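사내 휴게공간 및 탕비실 정기 안전·위생 점검표 (점검 의견 포함)

대상 시설: 브롤비 사옥 2층 탕비실, 휴게실, 비품 창고
시설 운영: 플레보우 시설관리팀
점검자: 무토니 테바
입회자: 무투아 오골라 (2층 입주부서 담당)
점검일: 12월 20일 토요일
판정 기준: 적합 / 조건부 적합 / 부적합 / 해당 없음

점검 범위

본 점검은 사옥 공용 휴게공간 관리지침에 따라 실시하는 정기 점검이며, 전기, 급배수, 소방, 식음료 보관, 소모품 관리, 청소 상태를 대상으로 한다. 지난 8월 점검에서 지적된 사항의 이행 여부를 함께 확인하였다. 조리실과 외부 위탁 매점은 별도 점검 대상이므로 본 점검표에서 제외한다. 점검은 업무가 없는 시간대에 실시하였고, 온수기와 냉장고는 가동 상태에서 확인하였다.

1. 전기 설비

1-1. 콘센트 및 플러그의 변색, 균열, 이완 여부
판정: 적합
의견: 싱크대 우측 콘센트의 덮개가 교체되어 있음을 확인함. 8월 지적사항은 종결 처리한다.

1-2. 멀티탭 사용 상태
판정: 조건부 적합
의견: 휴게실 창가 쪽 멀티탭에 전기주전자와 전자레인지가 함께 연결되어 있었음. 두 기기는 각각 벽면 콘센트에 직접 연결하여야 한다. 입회자가 현장에서 전기주전자를 분리하였으나 벽면 콘센트까지 전선 길이가 부족하므로 주전자 위치를 조정할 것.

1-3. 누전차단기 작동 시험
판정: 적합
의견: 시험 버튼 작동 시 정상 차단됨. 분전반 내부 회로 명칭표 글씨가 흐려져 있어 재부착을 권고함.

1-4. 전열기구 반입 관리
판정: 적합
의견: 개인용 온풍기 반입 없음. 동절기 동안 주 1회 확인을 지속할 것.

2. 온수기 및 커피 기기

2-1. 온수기 설정 온도
판정: 적합
의견: 표시 온도 80도. 지침의 상한을 초과하지 아니함.

2-2. 화상 주의 표지
판정: 부적합
의견: 온수기 전면의 표지가 탈락되어 있음. 표지는 출수구와 같은 높이에 부착하여야 하며, 방문객을 고려하여 한국어와 영어를 병기한다. 새 표지가 부착될 때까지 임시 안내문을 게시할 것.

2-3. 물받이 및 출수구 청결
판정: 조건부 적합
의견: 물받이 안쪽 모서리에 물때가 남아 있음. 청소 주기를 주 2회로 조정하는 방안을 청소업체와 협의하기 바람.

2-4. 정수 필터 교체 기록
판정: 적합
의견: 기록부에 교체자 서명이 모두 기재되어 있음. 다만 기록부가 냉장고 위에 놓여 있어 찾기 어려웠음. 온수기 측면 보관함으로 옮길 것.

3. 급배수 및 바닥

3-1. 싱크대 배관 누수
판정: 적합
의견: 하부장 내부가 건조하며 곰팡이 흔적 없음.

3-2. 바닥 미끄럼 방지
판정: 조건부 적합
의견: 싱크대 앞 매트의 한쪽 모서리가 말려 있어 걸려 넘어질 우려가 있음. 매트를 교체하거나 모서리를 고정할 것. 양면테이프로 고정하는 방식은 바닥재를 손상시킨 전례가 있으므로 사용하지 아니한다.

3-3. 배수구 악취
판정: 적합
의견: 특이사항 없음.

4. 소방 및 피난

4-1. 소화기 비치 및 압력
판정: 적합
의견: 지시침이 정상 범위에 있음. 관리번호 169번 소화기의 점검표에 전월 서명이 누락되어 있어 담당자에게 보완을 요청함. 누락된 서명을 소급하여 기재하지 말고, 비고란에 누락 사실을 기록할 것.

4-2. 피난 통로 확보
판정: 부적합
의견: 비품 창고에서 복도로 나가는 통로에 접이식 의자와 생수 묶음이 쌓여 있어 통로 폭이 기준에 미달함. 입회자는 연말 행사 물품이라고 설명하였으나, 임시 적치도 허용되지 아니한다. 즉시 이동 조치할 것.

4-3. 유도등 점등
판정: 적합
의견: 휴게실과 창고 출입문 상부 모두 점등 확인.

4-4. 감지기 하부 적치물
판정: 적합
의견: 창고 선반 상단과 감지기 사이 이격거리가 확보되어 있음. 선반 기둥에 적치 한계선을 표시한 조치는 다른 층에도 적용할 만함.

5. 냉장고 및 식품 보관

5-1. 냉장실 온도
판정: 적합
의견: 비치된 온도계로 확인함. 문을 자주 여닫는 점심시간대의 온도도 다음 점검 전까지 기록할 것.

5-2. 개인 식품 표시
판정: 부적합
의견: 이름과 날짜가 없는 용기가 다수 확인됨. 지침에 따르면 표시가 없는 식품은 매주 금요일 폐기 대상이나 시행되지 않고 있음. 폐기 담당을 지정하고 냉장고 문에 이를 게시하기 바람.

5-3. 알레르기 유발 식품의 분리
판정: 조건부 적합
의견: 공용 간식함에 견과류 제품과 일반 과자가 섞여 있음. 뚜껑이 있는 별도 용기를 사용할 것. 용기는 비품 신청 시스템 웨말리코에서 신청할 수 있다.

6. 일회용품 및 소모품

6-1. 컵, 뚜껑, 빨대의 보관 위치
판정: 적합
의견: 세제 및 소독제와 다른 선반에 보관하고 있음. 바닥에서 26cm 높이의 하단 선반을 사용 중이며, 바닥에 직접 놓인 상자는 없음.

6-2. 개봉한 종이컵의 취급
판정: 조건부 적합
의견: 포장을 개봉한 종이컵은 입이 닿는 부분이 먼지에 노출되지 않도록 엎어 두거나 디스펜서에 넣어 보관한다. 엎어 두는 경우 받침면은 매일 닦아야 하며, 닦기 어려운 골판지 면에 장시간 두는 것은 권장하지 아니한다.
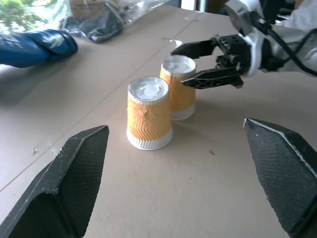 디스펜서는 휴게실에만 설치되어 있고 탕비실에는 없음. 탕비실에도 동일한 제품을 설치하고, 설치 전까지는 개봉한 묶음을 뚜껑이 있는 보관함에 넣을 것. 보관함 내부에는 행주나 젖은 물품을 함께 두지 아니한다.

6-3. 소모품 재고 기록
판정: 적합
의견: 선입선출이 지켜지고 있으며 납품업체 라시디의 납품서가 월별로 철해져 있음.

7. 폐기물 및 청소

7-1. 분리배출함 표시
판정: 조건부 적합
의견: 종이류와 종이컵 배출함의 표시가 동일하여 혼입이 발생하고 있음. 종이컵은 내용물을 비우고 헹군 뒤 별도 배출함에 넣도록 안내문을 수정할 것.

7-2. 청소용품 보관
판정: 적합
의견: 잠금장치가 있는 장에 보관. 분무용기마다 내용물 명칭이 표시되어 있음.

7-3. 행주 및 수세미 교체
판정: 부적합
의견: 교체일 기록이 없음. 싱크대용과 탁자용 행주를 색상으로 구분하고, 교체일을 청소일지에 기재할 것.

조치 요구사항 및 담당

즉시 조치: 4-2 피난 통로 적치물 이동. 담당 무투아 오골라.
1주 이내: 2-2 화상 주의 표지 부착, 5-2 식품 폐기 담당 지정, 7-3 교체 기록 개시. 담당 베아트리스 민자.
다음 정기 점검 전까지: 1-2, 2-3, 3-2, 5-3, 6-2, 7-1. 담당 플레보우 시설관리팀.

부적합 항목은 조치 후 사진 또는 서면으로 결과를 제출하여야 하며, 기한 내 조치가 어려운 경우 사유와 예정일을 기재한 연장 신청서를 제출한다. 연장은 항목당 한 차례에 한한다. 피난 통로 관련 항목은 연장 대상에서 제외한다.

입회자 의견

창고 통로의 물품은 점검 당일 회의실로 옮기겠음. 식품 폐기 담당은 부서별 순번제로 운영하기를 희망하며, 순번표 양식을 제공해 주기 바람. 탕비실 벽면은 타일 마감이므로 디스펜서를 나사로 고정할 수 있는지 사전에 확인을 요청함. (무투아 오골라)

검토자 의견

순번제 운영에 동의함. 양식은 3층에서 사용 중인 것을 준용할 것. 디스펜서는 타일 천공 없이 거치식으로 설치하는 방안을 우선 검토하기 바람. (검토: 이자벨 포르탱)

배부: 시설관리팀, 2층 입주부서, 안전보건 담당 베아트리스 솀웨타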